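Toy robot with a thick cable: where does it live between uses?

Posted by gadesden103, Wednesday

We have a mint green toy robot that has ended up living on our marble floor, right in the corner by the wall. It's cute, but the dark teal cable coming off it is thick and curves upward, so it won't go in the toy bin. Any ideas?

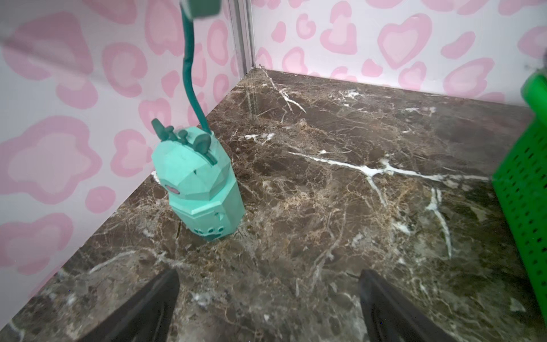
The robot in its corner

I'd also like to wrap it in something so the knobs on top don't get knocked. I've got some pale fabric with little gray dots on it, would that do? 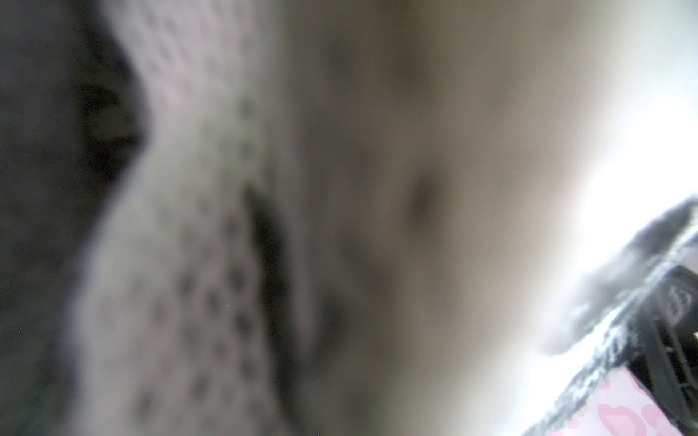 Dotted fabric, on the left (blurry)

katsaros_k
Any soft cloth is fine! I'd coil the cable loosely (never tight around the body, ask me how I know) and lay it on top, then fold the fabric over the lot. A shallow basket beats a deep bin.

nustmont2
just put it on a shelf

ukeck301
Agree with the basket. Mine sits on a folded towel too, marble is slippery and hard on plastic if it tips.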